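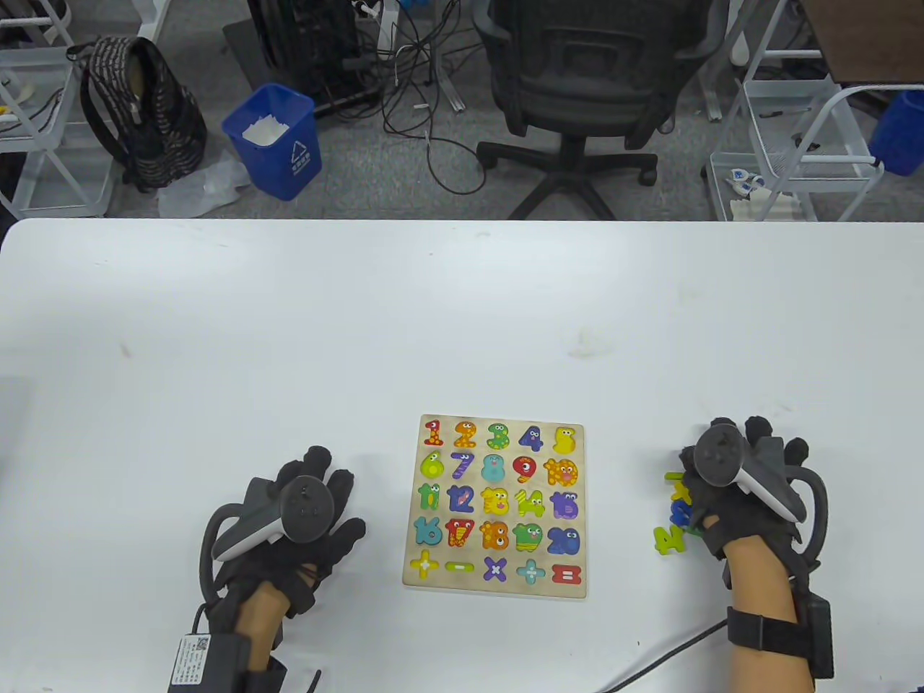

A Day at the Robot Lab

What happens when you teach a robot with your own hands

In this story you will find out how people teach robots to pick things up. It is based on a school visit to the Oyelaran lab in Cadville. Words with a star* are explained at the end.

Getting there

The Oyelaran lab is on the second floor of an ordinary office building, above a dentist. On Apr 11, 2018, it held its first open day for schools. The Year 4 class from Rurer Primary walked there from the train station, and it took them most of the morning to get everyone up the stairs, signed in and wearing a visitor sticker.

Many of the children thought a robot lab would be full of flashing lights. It was mostly desks, chairs, cables and shelves. One room had a kettle and a sink. Another had a big white table in it, and that was where most of the work was going on.

The person in charge of the visit was Graciela Sepúlveda. She is an engineer*. She told the class that robots are very good at some jobs and very bad at others, and that the ones they are bad at are often the ones a small child finds easy.

Why is picking things up so hard?

Think about a number puzzle, the kind with a board and chunky pieces that fit on it. You may have had one when you were little. To put the 4 in its place you have to:

find the 4
reach for it
close your fingers around it, tightly enough that it doesn't fall
turn it the right way up
put it down in the right spot
let go

You do all of this in a second or two, and you can talk to a friend at the same time. You don't have to think about how hard to squeeze.

A robot doesn't know any of it. If it squeezes too hard, the piece can shoot out sideways. If it doesn't squeeze hard enough, the piece drops. If the piece is lying at a bit of an angle, the robot may close its fingers on nothing at all.

For a long time, people tried to fix this by writing instructions. Move left this far. Go down this far. Close the fingers. That works well in a factory, where every part arrives in the same place every time. It doesn't work well on a table at home or at school, where things get bumped and piled on top of each other.

Showing instead of telling

There is another way to teach a robot, and it is a lot like the way you learned to tie your shoes. Somebody shows it. Then somebody shows it again, and again, many times over.

This is called learning from demonstration*. A person does the job with their own hands while computers keep a record of how the hands move. Later, the robot's computer studies all those records and looks for what they have in common.

At the lab, the person doing the job wears a pair of black gloves. They are not like winter gloves. Each one has padded parts along the fingers, and it fits over the hand like a skeleton on the outside. The proper name for something like that is an exoskeleton*. Beetles and crabs have exoskeletons too, but they grow theirs.

On the back of each glove is a black and white controller, the same sort people use to play virtual reality games. It has buttons and a little thumbstick, but while it is on the glove its main job is to tell the computer where the hand is. The glove itself keeps track of how the fingers bend. Put those two things together and the computer knows where the hand is and what shape it is making.

The wearer also has a battery pack strapped on near the wrist, and there are cables to look after. Graciela said that the first thing a new person learns is how to move without getting the cables caught on anything.

Watching the puzzle work

Makis Psarras was the one wearing the gloves when the class came in. The puzzle on his table had the numbers 1 to 20 in rows of five, and a last row with maths signs: plus, minus, times and equals. The numbers had eyes and mouths and looked like small monsters. There were loose pieces as well, and Makis had to gather them up with the gloves on.

He worked slowly. The class had expected him to be fast, and one boy asked why he wasn't.

Makis said he used to go faster. The trouble was that the robot then learned to go fast too, and it knocked things over. Now he moves at a steady pace and tries not to do anything extra. If he scratches his nose in the middle of a turn, that turn has to be thrown out, or the robot might learn that nose scratching is part of doing a puzzle.

Each turn is called a run. A run has a start and an end, and it is saved on the computer with a number. When the class visited, the lab had saved 2070 runs of different table jobs. Of those, 470 were puzzle runs. The others were things like stacking cups, folding cloths and putting lids on boxes.

That sounds like a lot, and Makis said that it isn't nearly enough. A robot needs to see a job done from many starting points. Sometimes the pieces are spread out. Sometimes they are in a heap, one on top of another. Sometimes a piece is upside down. If all the runs began the same way, the robot would be lost the first time something was different.

Does the robot really learn?

In the next room the class met the lab's robot, which is called Netberg. It has two arms bolted to a stand, and no head. Some of the children were disappointed about the head.

Netberg had its own table and its own puzzle. Graciela pressed a key and it reached for a piece, stopped above it, came down and picked it up. It carried the piece across and set it down next to the right spot, a little crooked. Then it gave the piece a push, and it slid into place. A lot of people clapped.

The second try didn't go as well. Netberg picked up two pieces at once and dropped both. On the third try it got one piece down properly, and on the fourth it stopped halfway and had to be started again.

Graciela wrote down all four tries, including the bad ones. She said the lab keeps a list of everything that goes wrong, and the list had 88 lines in it so far. When something goes wrong in the same way several times, Makis goes back to the white table and does more runs of just that part.

Your turn

After morning tea the children tried on a spare glove, one at a time. It was made for a grown-up hand, so it was loose on nearly everybody. The job was to pick up one puzzle piece and put it down again.

It was harder than it looked. With the glove on, you can't feel the edge of the piece very well, and your fingers seem too thick. Several children looked at the screen instead of at their hand and missed the piece completely. A girl called out that now she knew how the robot felt, and Graciela said that robots don't feel anything, but that she understood what the girl meant.

Other questions the class asked

Could the robot do my homework?
No. Netberg can't read. It can move a number 4 to where the number 4 goes, but it doesn't know what four means. It can't add or take away.

Why use a puzzle for little kids?
The pieces are chunky and brightly coloured, and each one has a different shape. It is also easy to tell if the job has been done right. Either the piece is in its place or it isn't.

Do the gloves hurt?
Makis said no, but his arms get tired. He takes a break about every half hour.

What will it be used for?
The people at the lab would like robots to help with sorting and tidying jobs, and one day to help people who find it hard to use their hands. Graciela said that is still years away.

How many people have worn the gloves?
So far, 119, counting students who came in for just one afternoon. Everybody's hands move a bit differently, and the lab wants the robot to see plenty of different hands.

Try it at home or at school

You will need a puzzle with chunky pieces, a pair of thick gardening gloves or oven mitts, and a friend.

1. Take all the pieces out and mix them up on a table.
2. Put on the gloves.
3. Do the puzzle while your friend times you.
4. Take off the gloves and do it again.

Write down both times. Which pieces were the hardest to pick up? Were they flat, or standing on their edge?

Now swap, and this time one person closes their eyes while the other gives instructions, such as "left a bit" and "down a bit". See how many words it takes to place one piece.

Word list

Demonstration: showing somebody how to do something by doing it yourself.

Engineer: a person who designs and builds things, and works out how to fix them.

Exoskeleton: a hard or stiff covering on the outside of a body that supports it. People can wear ones made by engineers.

The next open day for schools is in September. Classes of up to 25 can come, and a teacher needs to book.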